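Chapter 6

Selling Drink, Selling Policy: Who Gains When a State Runs the Counter?

Governments like to say they sell alcohol for the public good. Take the claim slowly. The province of Fumenia took over every liquor store within its borders one August and promised three results: fewer drunk drivers, safer products, and steady money for clinics. Five years later the money had arrived. Whether the other two had is harder to say, and the people paid to say so worked for the same office that ran the stores.

This chapter looks at state alcohol retail as a policy tool. We begin with Fumenia because its records are fairly good and its claims were unusually loud. In its first year the new agency, known as Belter after the street where it had its offices, closed 68 private shops and opened 72 of its own. A reader may wonder how a plan to cut drinking ends with four more places to buy a bottle. The agency's answer was that its stores kept shorter hours. That is true. They also had bigger parking lots.
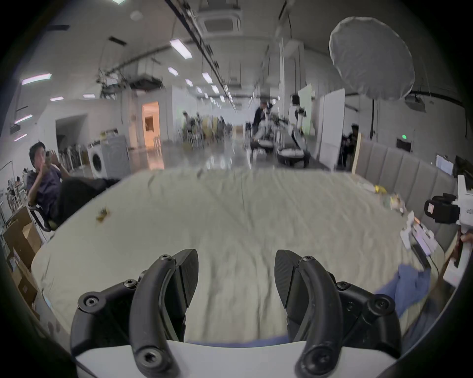
Home delivery is where the official story gets thin. Belter began taking phone orders in its second year, first in the city of Holeck and then across the province, with a minimum order of 20 crowns. The old argument for state stores rested on the trip: a customer had to get up, go out, stand in line and face a clerk who could refuse the sale. A man leaning back in an office chair beside a bed, phone held up to his face, is the kind of customer that argument never had in mind. For a buyer at home, the walk to the counter is gone, and the clerk's judgment shrinks to a quick look at an ID card on a doorstep. The agency still counted these orders as "supervised sales" in its yearly report.

Arif Santoso, an economist who studied the switch, asked for the record of refused deliveries. He was given one page. It listed 920 refusals but did not say how many were for age, how many for drunkenness, and how many because the customer was out. Without that split, the number tells us very little, though it was quoted in the legislature twice.

None of this proves that private sellers would do better. The Halim chain, which lobbied hard to get its licenses back, paid for a study of its own and found, to no one's surprise, that private stores were safer – a study we return to in Section 6.4. Keep both sets of figures at arm's length for now.

Terms to know: state monopoly, license, excise tax, minimum price, supervised sale.

6.1 Where the Money Goes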